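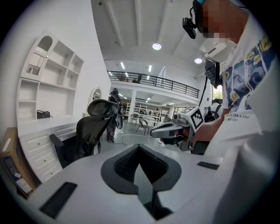

*Sandberg wall unit and desk in white, with a mesh-back office chair.*

# Sandberg Built-In Wall Desk

One long white desk, drawers underneath, open cubbies up on the wall. We've carried the Sandberg in a few versions now and it's still the set I get most excited about when someone sends me the measurements of a plain, empty wall! It makes a bedroom or a spare room feel finished, and it leaves the middle of the floor free, so people can walk around, pull out a chair, or stand and talk without bumping into a table leg.

The cubbies come in different sizes on purpose. Tall books go in the big ones, chargers and tape and all the rest go in the little ones, and the arched niche near the top left is for the small things you like to look at. (It was Tuva Hedlund who drew the arch into the first set of plans, and we have kept it in every version.)

## What comes with it

- Wall shelving unit with open cubbies and arched niche
- Long desktop, one continuous run along the wall
- Drawer column with round knobs
- Wall rail, screws and a paper drilling template
- Felt pads for the underside of the drawers

The chair and the small arched mirror are sold separately. The mirror has a white frame that picks up the curve of the niche, and I think it looks lovely farther down the same wall, where the shelving stops.

## Desk

The top is 25 mm thick and made to your length. It has a satin finish that wipes down with a damp cloth. Pencil comes off easily, ballpoint takes a bit of dish soap, and permanent marker is permanent.

There's open knee space next to the drawers, and you choose which side the drawers go on when you order. If two people will share the desk, put the column in the middle. That gives each of them a proper seat, and the top drawer is easy to reach from both sides.

Cable holes are not pre-cut. Tell us where you want them, or drill them yourself with a sharp hole saw (tape both faces first, it keeps the edge clean). We can supply white grommets to match.

## Shelves

Each cubby holds up to 20 kg when the rail is fixed into studs. For drywall with no stud behind it, use the Vorov anchors from the hardware page and stay with lighter things. The shelving hangs high enough to leave good clear wall over the desktop, so a desk lamp or a small speaker fits under it with no trouble at all.

You can hang the unit before or after the desk goes in. We like doing the shelves first, with a helper on the other end. It arrives in 2 sections and the seam falls behind an upright, so once it's up you really have to hunt for it.

## About the chair

We show the Sandberg with a black ergonomic chair because so many of you ask what goes with it. Look for a mesh back and a headrest if you sit for long stretches, and check the armrests against the underside of the desktop before you buy! Arms that go too high are the thing we hear about most. The Cetell chair on our seating page has arms that drop low enough to slide under, and it rolls nicely on hard floors.

## Finish and color

White only for now. A soft gray is on the list for August and I have the sample door on my own wall at home, where it's growing on me every day. Knobs are round, in white. If you'd like to swap them, any standard single-screw knob will fit the holes.

## Delivery

The set ships flat in brown cardboard boxes with labels on the sides, and the longest box is the desktop, so measure your stairwell. The whole thing weighs 80 kg in the standard length. Please keep the labels until everything is up, they carry the part numbers we need if a piece has to be replaced.

Stock coming through Import is checked and repacked before it goes out to you.

Page updated 12/11/24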